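Thread: Cloth folding from handheld gripper demos, wide lens vs. regular (results inside)

foldbench_rae
Posted 9:14 pm

Ok finally got the numbers together so posting before I lose the notes. Short version: same policy, same training setup, only the data changed. Set A is what we had, folding on a lab bench with a plain top. Set B is people folding on whatever they have at home, mats, beds, floors. All two-gripper, handheld, fisheye on each one.

Set A 383 demos. Set B 239. So B is smaller and I expected it to lose.

It didnt. On the bench they come out close, A a little ahead. On a surface neither one had seen, B wins and its not close. A mostly fails at the first grasp, it goes for the wrong edge or pinches the mat along with the cloth.

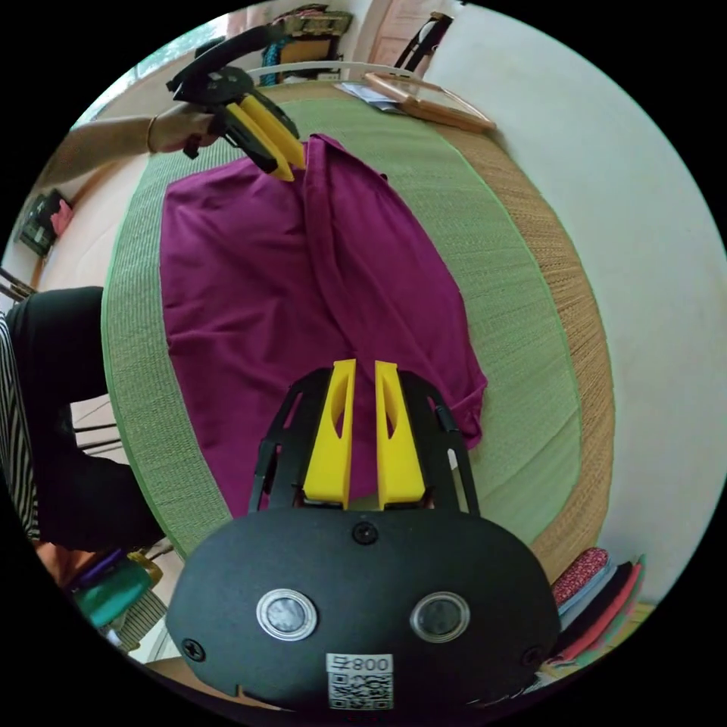

The part I care about is the middle of the fold. One gripper holds a point, the other has to come in and find its own. With bench data the second gripper just goes where the corner usually is. With home data it seems to look for the fold first and then move. Cant prove that yet, only going by watching rollouts at half speed.

Settings: Firel encoder, frozen for the first 2,000 steps and then opened up. Nothing fancy on the action side.

torque_mule
Posted 9:31 pm

How many surfaces in B? If its 2 houses then you have 2 surfaces, not "whatever people have at home"

foldbench_rae
Posted 9:38 pm

More than 2 lol. But fair, I don't have it broken out per surface. People moved around in the same room a lot and I didn't log it. Will go back through.

Glennie_b
Posted 9:50 pm

Not buying the "looks for the fold" thing. Ribbed or woven mats give you a ton of texture. The encoder could be reading cloth vs not cloth off that and your bench is plain so set A never learned it. That's a background effect. Still useful but its a different claim.

Test: put a woven mat on the bench, collect 50 demos there, same people, same cloths. If the gap closes, its the mat.

foldbench_rae
Posted 10:02 pm

Yeah thats a better test than what I had planned (cropping). Can't do 50 before December though. Could do fewer

torque_mule
Posted 10:06 pm

Do the crop one too, its free. Mask everything past the cloth edge and rerun eval. We did that on the Gallano towel set and lost almost all of the gain, which was depressing but good to know.

sixbar
Posted 10:20 pm

Disagree with Glennie a bit. Failing at the first grasp by pinching the mat is a height problem as much as a vision one. A bench is hard. A mat gives. If people at home press down and then close, the policy picks up press-then-close, and that works on soft stuff no matter what the texture is. Check finger height at close, A vs B.

Also what pose tracking? If its the stock Leclerc one it drifts when the lens is full of one flat color. A big solid cloth is the worst case.

foldbench_rae
Posted 10:33 pm

Stock Leclerc yes. I threw out demos where the two grippers disagreed on the start pose, thats before the counts above. Didnt check drift mid-demo.

Finger height I can pull tonight, hang on

foldbench_rae
Posted 11:17 pm

Ok so median height at close is lower in B. Clearly lower, not noise. Spread is wider too. So sixbar has a point, annoying

Glennie_b
Posted 11:25 pm

Lower relative to what tho? If the surface plane is estimated off the start pose and the mat is thick you get an offset for free. I'd want it relative to the first contact.

sixbar
Posted 11:29 pm

No force sensor so how do you get first contact

Glennie_b
Posted 11:34 pm

Finger bend in the video. The soft ones flex enough to see it. Stanmont eval script has a rough version, breaks on dark cloth but otherwise ok.

foldbench_rae
Posted 11:41 pm

Will try it on a subset. Plan for now: masked eval first, then height from contact, then the mat on the bench whenever I can get poeple in. Per surface breakdown goes in this thread when its done.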